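Pondholm Forum > Robot Learning > Collecting Demonstrations

Memory module task: keep the bad episodes or throw them away?

zeltska_bench
Posted Sat 15 January

Hello all. I am new in this section, I was mostly reading until now. We are a small lab and since September we collect teleoperated demonstrations of work inside a desktop computer: take a memory module out, put a memory module in. One arm, two-finger gripper, wrist camera plus one fixed camera. The operator drives the arm with a leader arm of the same size.

Now we have 398 episodes of insertion and a smaller set of removal. My question is about the episodes where the operator makes an error and then repairs it. For example he comes to the slot with the wrong angle, touches the latch, goes back, comes again. At the end the module is in, so formally it is a success. But the path is ugly. My colleague wants to delete all of them. I am not sure. What do you do?

The policy we train now hovers over the slot and does not decide to go down. I don't know if this is from the ugly episodes or from something else.

slowgripper
Keep them. A policy which saw only perfect approaches has no idea what to do when it is two millimeters to the side. The repair is the most valuable part of the episode. I would even ask the operators to make errors on purpose.

kolano_fan
I disagree with slowgripper, at least for insertion. If you keep the errors, the policy learns the errors also. We had exactly this with a connector task. It learned to miss first and then correct, every time, because this was in a third of the data. Cut the wrong part out and keep the part from the moment when the operator starts to correct.

slowgripper
Cutting is fine, I don't call that deleting. The original post says the colleague wants to delete the whole episode.

kolano_fan
Then we agree more than I thought. But "make errors on purpose" I still don't like. Operators are bad actors. The fake error looks different from the real one.

slowgripper
Put the arm in a wrong start pose before recording begins, then. No acting needed.

ninth_axis
Hovering is usually pauses. How long do your operators wait above the slot before they push? If they stop there to look at the monitor, you have many frames with "I am above the slot, action is zero". The policy copies it very well :)

Plot the speed of the gripper over time for ten random episodes before you delete anything.

zeltska_bench
ninth_axis, I think you found it. I made the plot. In most episodes there is a stop before the insertion, in one the operator stays still for 9 seconds. I asked him and he said he was checking the notch of the module on the screen, to be sure it is not reversed. It is a reasonable thing for a human to do, but the network sees only a long nothing.

Can I just remove the still frames?

ninth_axis
You can, with a threshold on the joint speed. Be careful with the frames where the gripper is closing. The arm is still but the fingers are moving, and you want those. We removed them once by accident and got a policy that never grasped.

kolano_fan
Also be careful at the push itself. When the module meets the slot, the arm is almost not moving but the force is going up. If you record only positions, this part looks like a pause too. Keep everything after contact.

Ivanyshyn_rig
Question from the side: what is the resolution of your wrist camera, and do you shrink the image before training? For me the notch was not visible at all after shrinking. The policy had no chance to know the orientation, and we were blaming the data for one month.

zeltska_bench
We record at 1080 lines and shrink a lot for training, I have to look at the exact value. The orientation is fixed in our case, the module always starts in the holder the same way. So I hope it matters less.

Ivanyshyn_rig
It matters less until somebody loads the holder the other way. Write in the episode metadata which way it was loaded. It costs one key press.

slowgripper
Do you vary the pose of the computer? If the case always stands in the same place, 398 episodes is plenty and the policy will still be useless on another table.

zeltska_bench
We rotate the case a little every twenty episodes, and change the lamp. Not enough probably. We have only one model of case and this I can't change before the next budget.

kolano_fan
Can you post wrist views? It is hard to advise without seeing how much the fingers cover.

zeltska_bench
Yes, two from the wrist camera, with the module in the fingers in both.

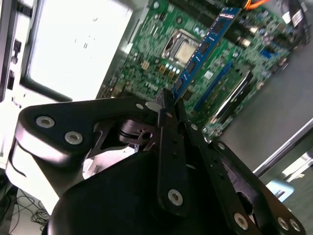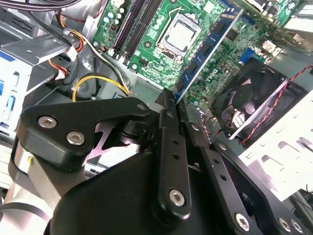

About the plan for next week. I will filter the pauses first, with the exceptions which ninth_axis and kolano_fan wrote, and train again on the same episodes without deleting any. Then I will know if the ugly ones are a problem or not. If I change both things together I will learn nothing. My colleague accepts this, but he wants it written down that he was against.

Also I changed the instruction for operators. The old one said "check the orientation before inserting". The new one says to check it before the recording starts, when the module is still in the holder.

ninth_axis
Good plan. How many frames in total do you lose with the filter?

zeltska_bench
For the first batch it is 3545 frames. I expected less. I looked through a part of them by eye and the most are really nothing - the operator is thinking, or moving his chair.

kolano_fan
Are insertion and removal trained together? I would separate them for this test. In the middle of the motion the two tasks can look almost the same from the wrist, and the action is opposite. Without a task label the network takes the average, and the average of up and down is hovering.

zeltska_bench
They are together. There is a label, but I must check that it really goes into the model. I had assumed it.

slowgripper
Check that before you touch the pauses.

ninth_axis
Disagree, the pauses are there in the plot, the label is only a suspicion. But it is ten minutes to check, so do it first anyway.

zeltska_bench
Checked. The label is read from the file and then not used in the config. So all the training until now was without it. I will run insertion alone tonight, with pauses, and write here what comes out.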